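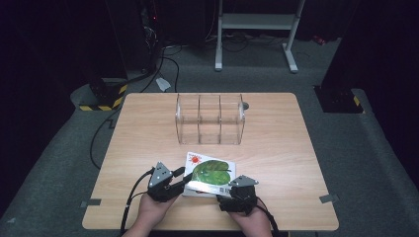

I have been through a fair number of desk organisers, most of which now organise the loft. The Herau three-compartment box is the latest, and after a month of use it is still on the table, a record in our house.

It is clear acrylic, with two partitions and a curved front. That's the whole specification. The listing managed to get over 200 words out of it, including "journey", but it's a box. It arrived in one piece, smelled of nothing and needed no assembly, so I had no tiny Allen key to lose.

I bought it for children's books, the small thin kind that slide under sofas and stay there till you move house. The curve is the best thing about it. My last organiser, a Vaniline, had a square front edge that caught my wrist every time I reached past it, and I reached past it a lot.

Being see-through is a mixed blessing. On a pale wood table it more or less vanishes, and you look straight through to the grain, which is lovely. You also look straight through to whatever you have stuffed in there. My left-hand compartment is currently receipts and a plaster, and everyone who visits knows it.

Fingerprints show. Crumbs show. A microfibre cloth sorts out both, but kitchen roll left fine scratches in the first week, so learn from me.

My sister-in-law, Nhàn Mạch, has the same box and keeps pencils in hers. She complains that they lean. They do lean. It's a wide box and pencils are thin — I don't know what she expected.
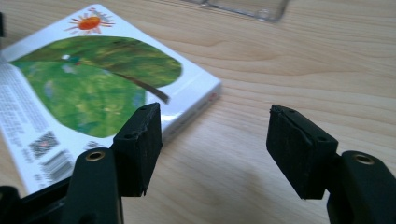 The leaf and sun one, a household favourite.

Price: I paid 25 pounds, steep for something you can hardly see. Zunine does a two-compartment version for less, if you own fewer things than I do.

Four stars. I'd have given it five if the partitions came out for washing. Mine don't, and there's a raisin in the corner that I've stopped fighting.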